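Participants wanted — gripper dropouts, Fellstead small parts study

Posted 17 March 2018

We need people with steady hands and some patience. Since January our hand-held grippers have been losing hold of small stuff mid-task. Rings, bracelets, chains. Fingers close, then let go with no comand from the operator. 23 drops logged so far, cause still open. One operator got a pinched fingertip reaching in after a dropped piece — so new rule, hands stay out till the tool is powered down.

What you'd do: pick up small jewelry, put it down, call out every slip. Sessions of 30 minutes, breaks between. Short safety talk first, not optional.

Jewelry and grippers on the checkered cloth: 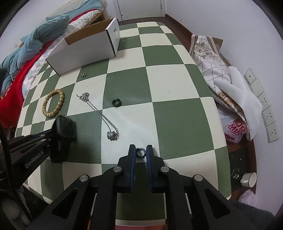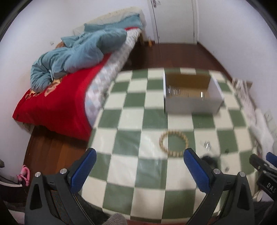
Who: 18 or over, no wrist or hand injury right now. Left handers very welcome, we have too few. No experiance needed. Long hair tied back, own rings off.

Pay is 25 an hour, travel on top. Places go fast so write soon — Pejman Tabrizi, Fellstead. Say which mornings you can do.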